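Kinesthetic teaching and teleoperation

Two common ways of showing a robot a task are kinesthetic teaching, in which a person moves the arms by hand, and teleoperation, in which the operator works them from a distance. Joint positions are recorded in both. Household tasks such as tidying toys usually need many repeats; the Wotis set, made in Lurkville, holds 1,965 recordings, of which 581 are bedroom tasks. Operators at Miststead trained for 5 hours before recording.
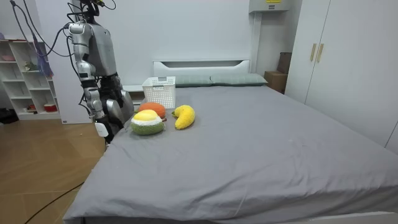 A humanoid robot beside a bed with plush toy fruits and a white basket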